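Wiltetum Releases First Results From Simulated Home Chore Trials

Household robots can handle parts of a tidy-up but are not ready to be left alone with a furnished room, study finds

RUPPERT, March. Wiltetum, the applied automation institute, today published the first results of Junevlow, its program for testing whether two-armed robots can carry out ordinary household chores. The trials were conducted entirely in simulation, in rooms modeled on those found in private homes.

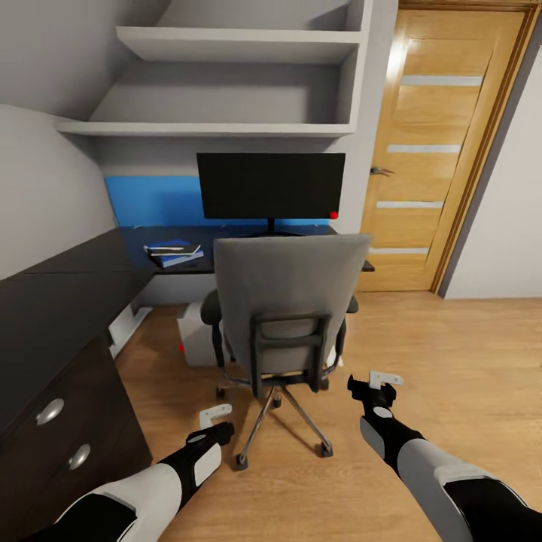

Reading time: 2 minutes

The report covers 2155 trial runs in a virtual home office. Tasks included moving an office chair away from a desk, clearing floor space and returning the chair to its place. The robot completed the full task without correction in 59 percent of runs. Wiltetum had set 75 percent as the level at which it would recommend supervised trials in occupied homes.

"The question we are asked most often is whether a machine can do the housework yet," said Elfriede Lenz, director of the Junevlow program. "On the evidence of this report, it can do some of it, some of the time. That is progress, but families should not plan around it."

Furniture placement had a marked effect on results. Runs in which the chair began close to a desk or cabinet took longer and required more changes of grip.
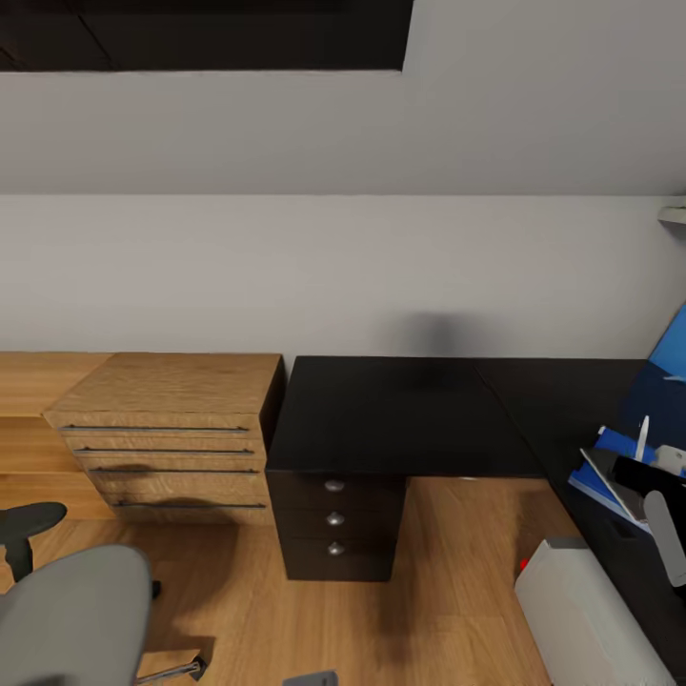 The simulated home office, with an oak chest of drawers beside the black corner desk.

Chairs on casters proved harder to handle than fixed furniture of similar size. In many of the unsuccessful runs the chair turned when it was meant to travel in a straight line, and the robot had to release it and approach again.
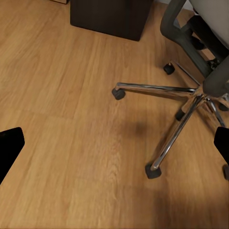 Chrome chair base and black casters on the wood-grain floor, with a gripper finger at either side.

"A person corrects for a rolling chair without thinking about it," said Pascal Haberkorn, who leads motion testing at Wiltetum. "The robot must notice the turn, decide what caused it and choose a new place to hold. Each of those steps is a place where a run can be lost."

Work close to the floor was assessed separately. Views taken near the grippers give the control software fine detail of a small area but little sense of the room beyond it, and the report recommends that they always be combined with a wider view.
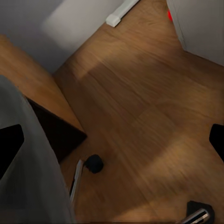
The institute will repeat the floor-level tests with revised control software supplied by Ploletti, its technical partner. The next phase adds 4 room layouts, among them a kitchen and a narrow hallway. No date has been set for trials with physical machines.

The full report and a summary for general readers are available from the Wiltetum press office on request.

About Wiltetum
Wiltetum is an independent institute that studies automation in homes, shops and small workplaces. Its offices are in Ruppert.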